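The Good Dish

My aunt left me the cream dish and my sister the bowl, and for most of that winter neither of us went to get them.

The house was in Tastcombe, at the top of a street that had been gravel when we were kids. By July the power was off and the man from Kavanagh Realty had started ringing in the mornings. He had a couple from the city who wanted to look through. He asked if the kitchen would be cleared by then, and I said it would.

My sister drove. It was 570 kilometres, and we stopped once, at the bakery in Ilier, where she bought two pies and ate them both. I had a cup of tea. She asked if I remembered the dish and I said of course I did. She said she didn't remember the bowl at all.

"You must," I said. "She did the peas in it."

"I thought the peas were in the dish."

We argued about that as far as the turnoff.

The kitchen smelled of cupboards. My sister opened the window over the sink and propped it with a wooden spoon, the way our aunt used to. The drawers were full of string and rubber bands and instruction booklets for things that had gone to the tip years ago. I found the receipt for the Zilell stove, which had cost 544 dollars, and the warranty card, never posted. My sister found the scissors we had been told off for using on cardboard.

The dish and the bowl were in the bottom cupboard, behind the preserving jars. She passed them up to me and I set them down side by side.

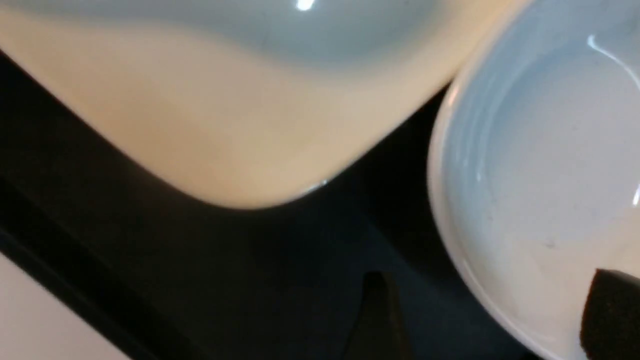 The dish and the bowl, close enough to touch.

I had thought of the dish as white. It was the colour of cream, with a grey inside, and beside the bowl there was no mistaking it. My sister ran her thumb over some small marks in the bottom of the bowl.

"Spoons," she said.

"Or a fork. Dad used a fork."

She held on to it for a bit. Then she said she did remember it, but with custard in it, and she had been sitting on the step with her feet in the dog's water. I said that was a different house. She said it wasn't.

We wrapped them in tea towels and put them in the same box. Neither of us said anything about whose car they would end up in, as there was only the one car.

It was dark by six. She locked the door and I put the key in the meter box for the Kavanagh man. At Ilier the bakery was shut, so we kept going, and the box rattled on the back seat until I reached around and put my hand on it.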